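The Politics of the Kitchen Table

Every election the parties rediscover the kitchen table. It happens at the same point in the campaign, a little after the manifestos have been printed and a little before anyone admits what they cost. Suddenly every candidate wants to talk about the conversations families are having around it. I have lived with a family for a long time and can report that ours are mostly about who had the scissors.

In Utton, where I have voted in everything going, including a referendum on bus shelters, the kitchen table has now reached local government. Angelica Fajardo, who wants to lead the council, launched her campaign in June by promising "kitchen-table common sense". Dalibor Charvát, who already leads it and would like to go on doing so, replied that he had been practising kitchen-table common sense for years. They then spent forty minutes disagreeing on everything. One of them must have the wrong table.

I don't mind a bit of homely language. Most of us can't picture a capital receipts reserve, and those who can are poor company. My complaint is that the homely version is almost always used to close an argument that ought to be opened. A council isn't a household. A household can't put up parking charges on its visitors, though my aunt would have liked to. It can't borrow over 40 years to mend a bridge, and it isn't required by law to find somewhere for a stranger to sleep tonight. When a politician says "you wouldn't run your home like this", the correct answer is that no, I wouldn't, and I wouldn't empty 2,135 bins from it either.

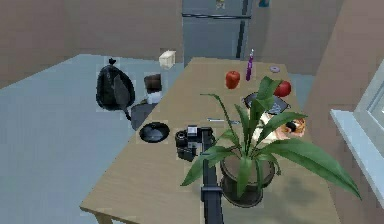
What they say, and what they cut

Take the Eskola Road library. In the kitchen-table version of events, Utton was living beyond its means and had to go without a few treats. The library was a treat. So, it seems, was the late bus. The contract with Gravico to redesign the council's logo was a necessity, presumably on the same grounds that a family down to its last tin of beans will first see to its letterhead.

I went to the public meeting on the closure, which began at 7 and had stopped being useful by ten past. Jarmila Sýkora, who speaks for the ruling group on finance, told us we all have to balance the books at home. A woman near the back said that she didn't, she had a mortgage. It was the best point made all evening and it got no reply, as the agenda had moved on to "next steps".

The opposition was no better. Fajardo's people want the library open, the bus restored and the council tax frozen, and when pressed for the sums they say families know how to make a pound go further. Families do know that. They do it by having less of something, and I would like to be told what before I vote for it.

The other table

There was one councillor in the room who talked to us as if we could follow a column of figures. Zuzana Hudec, independent, Galler ward, stood up with a sheet of paper and read out what the building cost to heat, what the roof needed and what would happen to the bill if the work were put off again. It took her a good while and it was extremely dull. People wrote things down. Nobody clapped, but several of us came out knowing more than we had gone in with, and I can't remember when I last said that of a council meeting.

She will probably lose. Her leaflet has no slogan and 100 words on drainage. My neighbour Oľga Sokol, who has delivered leaflets for three different parties and fallen out with all of them, calls it the worst piece of campaign literature she has ever pushed through a letterbox. She has put the poster up in her window all the same.

I shall be voting for the drainage. If either of the main candidates wants to win me back, they know where I live, and they are welcome to come in and sit down. They'll have to move the post and somebody's homework first, and I shall want to see the figures for the roof.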